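Search this site Go Enter keyword

The summer I stopped buying bread

I should say up front that I'm a lazy cook. My idea of a big night in the kitchen is eggs, and I once ate cereal for dinner six nights running (it was a good cereal). So when my neighbor Sarla Joshi handed me a jar of gray goo over the fence and told me to feed it twice a day, I laughed, said thank you, and stuck it behind the mustard.

It stayed there until September. Then the bakery on Hedlund Street closed, the one with the dark rye I'd been buying since I moved here, and I got sulky enough to go looking for the jar. It smelled like nail polish remover. I texted Sarla a picture and she wrote back, "Fine. Pour most of it out. Feed it."

So I did, and by the next evening it had doubled and pushed its lid off! I named it Murkel and I'm not going to defend that.

My first loaf weighed about what a bowling ball does and had the same crust. The second one spread out flat like it was tired. I took the third to Arash Naseri, who taught the Irau night class I'd signed up for by then, and he pressed it with his thumb and asked how warm my kitchen was. I had no idea. Who knows how warm their kitchen is?

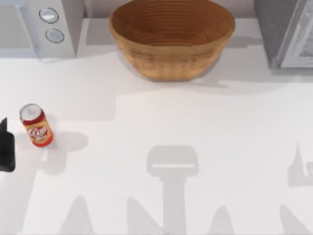 Arash told me to buy a cheap thermometer and quit looking at the clock. The recipe said four hours for the first rise, and mine needed closer to nine, as my house is drafty and I'm stingy with the heat. Once I let the dough sit that long it came up soft and wobbly, with big bubbles under the skin, and I stood there poking it like a kid.

There were all kinds of people in that class. Elsa Ikonen had been baking since she was a girl and only came for the company, I think. Her rye was so sour it made your eyes water, and I'd have eaten the whole thing. Aatos Vuorinen kept burning the bottoms until Elsa told him to slide a second tray underneath. I've done that ever since, and I'd pass it on to anybody with an oven that runs hot from below.

The money part is a wash, if you're wondering. Flour is cheap, but then you want the good flour, and then a basket, and then you're paying 125 dollars for a heavy pot and telling your sister it was on sale. It wasn't on sale.

What I like is the mornings. I get up at six, shape the dough while the coffee drips, and nobody wants anything from me yet. The radio's on low. Some days the loaf splits right where I cut it and some days it bursts out the side, and I still can't tell you what I did differently.

Sarla's moving in with her son this winter, so last week I carried a jar back over to her side of the fence. Hers had died in August, she said, she'd been meaning to ask.

Contact us | Copyright Ultton Magazine. All rights reserved. | Back to top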